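Chapter 4: Keeping Food on the Shelf
By Dinesh Kamath
June 10, 2018
Category: Textbooks / Food Studies / Home and Small Kitchen

Start with salt. Most courses start with the fridge, and I think that's backwards. People kept food through winters for a very long time before anyone had a plug in the wall, and the rules they worked out are the same rules you'll use in this chapter. Salt, sugar, acid, drying, smoke, cold. Six. We do four of them here, smoke and cold get their own chapters later on.

Before you read on, go back over the section in Chapter 3 on water activity. If you skipped it, go back anyway. Nearly everything below hangs on it.

Quick recap for those who won't. Food spoils when something grows in it, or when it changes by itself. The first kind is moulds, yeasts and bacteria. The second is fat going rancid, colour fading, cut apples turning brown, that sort of thing. Different problems, different fixes. A jar of pickled beets can be perfectly safe and still taste of nothing after too long in a sunny window. A jar of garlic in oil can taste lovely and put you in hospital.

Read that last sentence twice please. It comes back in section 4.5.

What you should be able to do by the end: say which method is doing the work in a given food. Mix a brine by weight. Explain why jam sets. Read a pH strip without guessing. Pick a spot in a kitchen for stored goods and defend it.

4.1 The pantry as a tool

Not a cupboard with food in it. A place with a temperature, a light level, and air that moves or doesn't. My first teaching kitchen, at Trivo, had the dry goods over the oven. Looked tidy. Everything in there aged twice as fast as it should have, and we blamed the supplier for a whole season. Eskil Bråten moved the lot to the north wall one evening and the complaints stopped. No new supplier, no new recipe.

So, placement. Cool, dark, dry, steady. Steady matters more than students expect. A shelf that swings from warm afternoons to cold nights will pull moisture in and out of a loosely closed jar, and sugar goes to rock, salt cakes, spices dull. Oils want dark most of all. Vinegar barely cares. Honey doesn't care either, though it will crystalize and people throw it out thinking it's gone off. It hasn't. Warm it gently.

Open storage is a different question. Small racks on a counter are handy, and for anything you use every day handy wins. Keep the amounts small. Refill from the dark. That's the whole trick.

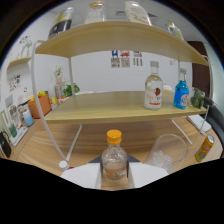
Labels next. Name, date made, date opened. Three lines, in pencil or grease marker, on the jar and not on the lid, lids get swapped. In Yurii Dmytriv's class the rule is that an unlabelled jar is compost, no appeal. Harsh, but his students label everything by the second week. Do it from day one and you won't have to learn it the way they did.

Rotate. New stock to the back, old to the front. If you have to move more than a couple of things to reach the old jar, the shelf is too deep or too full.

4.2 Salt

Two ways to use it. Dry, rubbed straight on or packed around the food, or wet, as a brine. Both pull water out of the food and both leave less of it for microbes to live on. Salt doesn't kill everything. It picks who gets to stay. In sauerkraut the ones who stay are the lactic acid bacteria, and they make the acid that does the rest of the job.

Weigh it. Don't use cups or spoons, coarse salt and fine salt fill a spoon very differently. For kraut we use 2 per cent by weight of trimmed cabbage in this book. You'll see other numbers, older Ukrainian and Norwegian recipes run saltier, and Volodymyr Kostiuk goes through a few of them in the readings at the back.

Worked example. You have 500 g of shredded cabbage. Two per cent of that is 10 g salt. Mix, squeeze until it's swimming in it's own juice, pack tight, keep it under the liquid. Under the liquid is the part people get wrong. Anything poking up into the air is where mould starts.

Try it with 300 g before you read the next section. Write down what you get for the salt. Then weigh that out and look at it in your palm. Less than you thought, usually.

4.3 Acid, a first look

Vinegar pickles and fermented pickles sit side by side in the shop and get called the same thing. They're not the same. One has its acid poured in, the other grows it over days. The line to remember is pH 4.6. Below it, the bacterium behind botulism can't grow. Above it, in a sealed jar with no air, it can, and you won't always see or smell it. Low-acid foods in sealed jars need pressure canning. Boiling water won't do it, doesn't matter how long your aunt has been getting away with it.

Lev Yatsenko's tables in Appendix B list common vegetables by pH. Tomatoes sit close to the line, some under and some over, so we always add lemon juice or citric acid. Bottled juice, not fresh. Fresh lemons vary.

Before class: bring one preserved food from home, shop-bought is fine. Read its ingredient list. Write one line saying what keeps it, and a second line saying what would go wrong first once it's been opened. We'll begin 4.4 with those.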